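Reference > Robotics > Data collection > Jewelry sorting demonstrations

Jewelry sorting demonstrations are sets of recorded examples in which a two-armed robot puts small pieces of jewelry into a divided box. The recordings are used to train a learning system, which is meant to copy the motions on pieces it has not met before. The best-known set is Fulum, recorded at the Jedlow workshop. Supporters call the task a hard test of fine handling. The evidence for that is thin, and most of it comes from the people who made the recordings.

Fulum holds 771 demonstrations. Each one pairs an overhead view with close views from the wrists, where rings, chains and their packaging are large enough to judge a grasp.

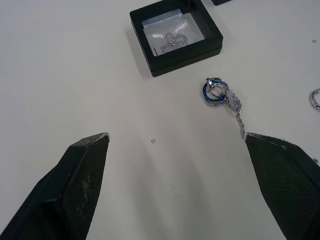 Trefor Gwynne has argued that the wrist views do most of the work, and that a system trained without them would learn to reach for the right area and close on nothing. He has not published a comparison, and the claim is repeated more often than it is tested.

Method

The usual account is that an operator guides both arms through the whole task and the recording is kept if the pieces end up in the box. What counts as a success is left loose.

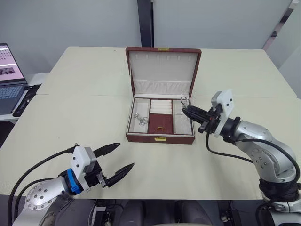
Scoring is the weakest part of the method. Fulum marks a piece as sorted once it rests in any compartment, in any state. A jewelry box with an open compartment on each side and rows of ring rolls between them offers several places to put a ring, and only one of them is made for rings. A chain left in a tangle scores the same as a chain laid flat. A rival set, Ulleck, grades the final position on a scale, but it has only 300 demonstrations and its graders often disagreed.

Variety is the second complaint. Changing the starting layout is cheap, and both sets do it often. Changing the table, the box or the lighting takes longer and is done far less. 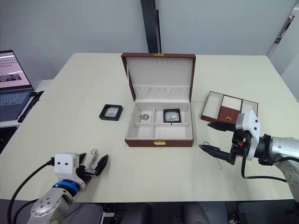

Reported results

A system named Rana, trained on Fulum, was tried on 100 new layouts in May. Its makers reported good results with rings and poor results with chains. Both the training and the trials used the same room, so the figures say little about how it would do elsewhere. Failed attempts were left out of the training set as well.

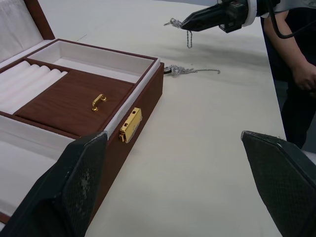 Leaving them out is common practice and is rarely defended in print. An operator who drops a chain and picks it up again has shown the system how to recover, and that lesson is lost when the recording is thrown away. Fulum's notes do not say how many were discarded.

Contact the editors | Copyright Reference contributors | Back to top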